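The League Table Before the Table Exists

An interview with the person behind the Saltstead projections
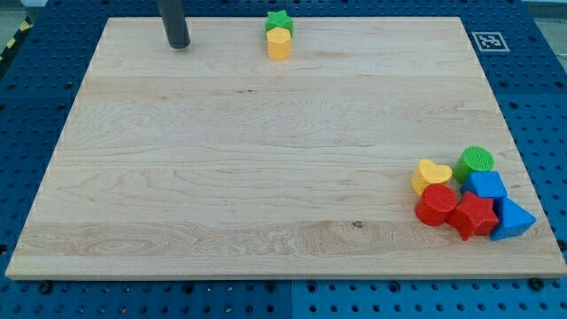 When the handball season in our region reaches the middle of November, many supporters start to ask the same question: who will be in the playoffs? The regular season ends only in January, and before this there are still many games. But the Saltstead page publishes its forecast every week, and people argue about it in the sports hall, in the bus and at work.

I spoke with the author of the page, who prefers to stay without a name. "If I give my name, then people will look at which club I come from," he told me. "Then every number will be wrong for them before they read it."

His method is simple to explain. He takes the remaining schedule and lets the computer play it 1000 times. Each team has a rating, which changes after every match. At the end he looks how often each team finishes in the first 8 places, because 8 teams go to the playoffs.

"In the beginning I made only 100 simulations," he said. "My computer was old and I was impatient. The results jumped too much. One week a team was safe, the next week it was in trouble, and it did not even play in between. A reader wrote me about this and he was right."

This week the biggest discussion is about Fukis. The team lost at home against the last club in the table, and still it went up in the forecast. I asked how this is possible.

"I got many messages about that, some of them not so polite," he answered. "But you must look at the other results. Two rivals of Fukis lost as well, and they lost to each other's direct competitors. Also, Fukis has already played the difficult away games. What remains for them is mostly at home."

He is less sure about Vomitz. The club began the season very well, and in October it looked like a candidate for first place. Since then the goalkeeper is injured and the defense has problems in the last ten minutes of the game. The rating does not know about injuries. It sees only the goals.

"This is the weak side of my work and I write it under every forecast," he said. "When a player is injured, the numbers need three or four matches to understand it. A person in the hall understands it in five minutes. I thought about correcting the ratings by hand, but where do I stop? If I correct for the goalkeeper, I must correct for the left wing with a cold."

The third name which always comes up is Michalík, the club which carries the name of its founder. It stands now in ninth place, with 2 points less than the team in front of it. The forecast gives it a better chance than most supporters believe. The reason is the direct match between the two clubs in January, which will be played on Michalík's court.

"If they win there, they have the same points and the better direct result," the author explained. "For the federation this is the first rule when teams are equal. A lot of people think that goal difference comes first. I thought it also, in my first year, and I published a wrong table. I had to apologize."

I wanted to know if clubs ever contact him. He said that one coach asked for the full data before a cup match, and he sent it. Another club asked him to remove a forecast because it was bad for ticket sales. He left it on the page.

He does not bet and he asks his readers not to use the page for betting. He also watches fewer games than before. On a match day he sits mostly with the live results open, and he enters the scores by hand because the official site is often late.

"My family says I watch numbers and not handball," he said. "So last weekend I went to the hall and I left the phone in the car. It was a good match. Then I came home and updated everything until one o'clock in the night."

The next forecast comes out after the coming round, when Fukis travels to Vomitz. The author gives the home team a small advantage.

16 November 2025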